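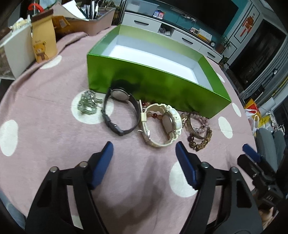

4. Cord Wear in Everyday Use

Materials & Textiles | Consumer Goods

The laboratory results in Section 3 describe cord that was stretched by machine at a fixed rate. People do not stretch a bracelet that way. They roll it over the knuckles, pull harder on one side than the other, and often take it off by the same part of the loop each time. This section reports the household part of the study, in which 83 adults wore elastic-strung beaded bracelets for 17 weeks and kept a simple diary.

4.1 Samples and diary

All bracelets were strung by the same workshop, Zariņš, using beads bought in a single order. Three cords were used. Cellach is a solid clear cord sold on small spools. Fultix is a bundle of fine fibers that can be split with a fingernail. Sarano is a rubber core with a woven cover. Every bracelet was closed with a surgeon's knot and a drop of flexible glue, and the knot was pulled inside the nearest bead where the hole allowed it.

Participants chose their own size from a printed wrist chart. They were asked to wear the bracelet as they would any other and to write down when it went on, when it came off, and whether it had been in water. They were not asked to take special care of it. Diaries were collected once a month, and the bracelet was laid against a ruler at the same visit to measure its resting length. Beads were pushed together before measuring so that gaps in the loop did not add to the reading.

4.2 Stretch

Resting length increased for all three cords. The change was fastest in the first month and slowed after that. Cellach showed the largest increase and Fultix the smallest, which matches the order found in the machine tests. Sarano was harder to place. Its woven cover kept the loop close to its starting length, but the core inside had sometimes gone slack, and this could be felt when the bracelet was pulled.

Bracelets worn on the dominant hand stretched more than those worn on the other hand. Hours of wear mattered less than we expected. A bracelet left on for several days gained little length compared with one put on and taken off daily, and we take this as a sign that passing over the hand does most of the damage.

4.3 Breakage

There were 13 breaks during the study. Most occurred next to the knot, and the rest occurred where the cord passed through a bead with a rough hole. In 2 of the returned samples the knot itself had slipped and the cord was still whole. We counted these separately and did not include them in the breakage figures.

Rough holes were a problem mainly with stone beads. Under a hand lens, the edge of the hole in these beads was often chipped on one side, while glass beads from the same order had a smoother rim. Running a bead reamer through the hole before stringing removed the worst edges. We did not test whether reaming changed the life of the cord, and this would be a useful addition to later work.

4.4 Storage

Diaries also asked where the bracelet was kept overnight. Hooks, dishes, drawers, and lidded boxes were all mentioned, along with the bathroom shelf. Bracelets hung on hooks had a slightly longer resting length at the end of the study than those kept flat, and the difference was clearest with heavy stone beads. Laying a bracelet flat lets the loop rest without its own weight pulling on one point. Sunlight was not controlled, and several participants kept their bracelets on a windowsill, so the storage results should be read with some caution.

Figure 4. Beaded bracelets laid flat in loose ovals, one in mottled tan and brown, the other in dark red and reddish-brown.

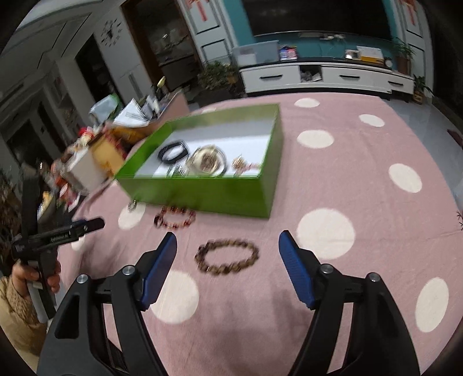
How often should an elastic bracelet be restrung?

Restring it when the cord shows between the beads at rest, or when the loop no longer closes up after being pulled over the hand. A fixed schedule did not fit our diaries well, as wear depended more on how many times the bracelet went on and off than on its age.

4.5 Limits of the household data

Diary entries became shorter over time, and some participants filled in several days at once. Water contact is probably under-reported, particularly hand washing. The sample also leaned toward people who already wore bracelets and may have been gentler with them than a first-time buyer would be.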